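The Orange Bowl

The bus from Pallen left at nine in the morning and let us off at the foot of Barros Street, by the gate. My mother had put on the gray coat she used to wear to union meetings. She had worked at the cannery on that street until it closed. Almost 700 people had worked there with her, and she could still tell you who stood next to whom on the line.

Revonik had the building now, or the front half of it. In January they sent a letter to every address in the old district inviting people to come and see the Trullenik clear a table. My mother kept the letter on the refrigerator. I thought she meant to throw it out, but when the time came she asked me whether I had the morning free.

A young woman in a blue vest met us at the door and gave us stickers to put on our coats. My mother put hers on her purse.

"Where are the lockers?" she asked.

The young woman didn't know about any lockers. My mother walked to a place along the wall, where there was now a row of chairs, and stood looking at it. Then she came back and said we could go in.

The room where they held the demonstration was smaller than I expected. People from the bus stood along one side with their hands in their pockets. A man with a tablet told us the company wanted to put the machine in nursing homes and hospital kitchens, where there was never enough help in the evening. He said each session was recorded and that they had 3000 of them saved. He seemed to want someone to say that was a lot. A boy near the front asked if it could wash a dog.

The table had been set as if people had finished eating and gone into another room. There were bowls, a mug, spoons. My mother looked it over the way she used to look over my homework.

"They don't scrape anything," she said to me.

"There's nothing on them, Mom."

"Then it's not clearing a table. It's moving dishes."

The man with the tablet heard her and smiled, and then he touched the screen and the arms started. They were slower than I had imagined. People stopped talking all the same. The machine took the orange bowl at the rim. 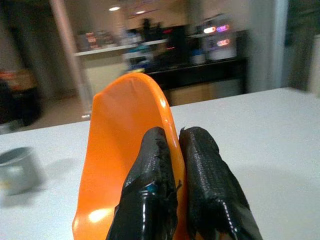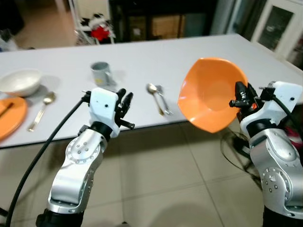

"What happens if it drops one?" my mother asked.

"It stops and waits, and one of us picks up the dish and starts it again," the man said.

She thought about that. On the line, she told him, the belt didn't stop if you dropped something. You kicked it under and got it at the break. He said that was interesting and I believe he meant it. He asked her what her job had been, and she said inspection, last station before the lids. Cans came to her filled, and she had as long as it takes to breathe in to decide if one was short.

"How did you know?" he asked.

"You look at it."

"But what were you looking at?"

She held up her hand with the fingers curved, the size of a can, and tilted it a little. She opened her mouth to explain and then she didn't. She put the hand back in her coat pocket.

"I'd have to have one in front of me," she said.

They ran the demonstration three times. After the first, most of the group went down the hall for coffee, and after the second it was only us and the boy, whose father kept calling him from the door. My mother stayed where she was. She had stopped criticizing. Once I saw her shoulder move when the arm moved, the right one, very slightly – the way you press your foot to the floor when somebody else is driving.

When it was over she asked the man if the orange bowl was hard for it. He said thin things were harder than thick ones, and shiny ones were harder than dull ones. She nodded.

"You should start it with the mug," she said. "Get that out of the way of the elbow."

He wrote this down, or wrote something down.

We had coffee out of paper cups and waited at the gate for the bus. It was cold and she did up the top button of her coat. I asked what she thought.

"It's slow," she said.

The bus came around the corner at the bottom of the street. She found her ticket and held it ready in her glove.

"I was slow in the beginning," she said. "They gave me until Easter."

Copyright remains with the author. Contact the editors | Back to top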